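# Chapter 3: The Cold Cupboard

Of all the jobs in a kitchen, the one my students at Pekville groan at most is sorting out the freezer, and I have every sympathy, having put it off myself for whole seasons at a time. You open the door, a bag of peas slides towards your foot, and you shut it again quickly and decide to have toast. But a freezer is only a cupboard that happens to be cold, and everything you learnt about cupboards in the last chapter will serve you here too.

We shall begin with the sort of refrigerator most of you will meet in a rented flat or a small family kitchen: two doors, one above the other, with the freezer at the top and the everyday food below. I grew up with one (a Fothergill, cream, with a hum you could hear from the stairs) and I am still fond of the arrangement. The freezer sits near eye level, so you can see to the back without kneeling, and there is a good flat floor to stand things on. Its weakness is that there may be no drawers at all, so whatever goes in first ends up at the back and tends to be forgotten until the spring.

Before you put anything away, then, have a proper look at the space while it is bare. Notice how deep it goes and which way the door swings, and whether a wall at the side will get in the way of your elbow. Measure the floor of the compartment and write the figures inside the cover of your exercise book, as you will want them for the packing plan in Exercise 2. Then try a single tub or cup in different spots before you bring out the rest. It feels slow, I know, but it saves a great deal of shuffling about later with cold fingers!

A two-door refrigerator in a corner, with the upper compartment open: 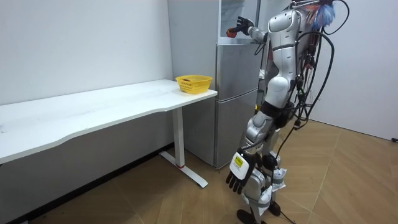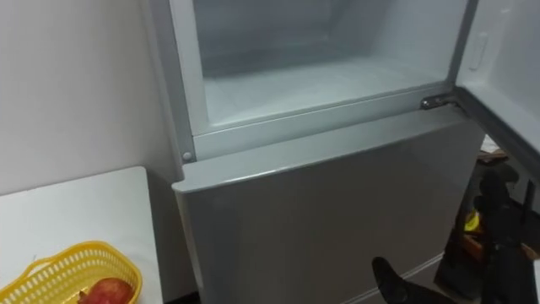 Houda Radwan wrote to me after the first edition to say that she disagreed about starting from the back. In her kitchen the bread and the peas go in first, at the front left, because those are what the children ask for, and the rest must fit in behind them as best it can. She also thought I had been unfair to toast. I have kept her method as the second plan in this chapter, and you are welcome to try both and see which one suits your household.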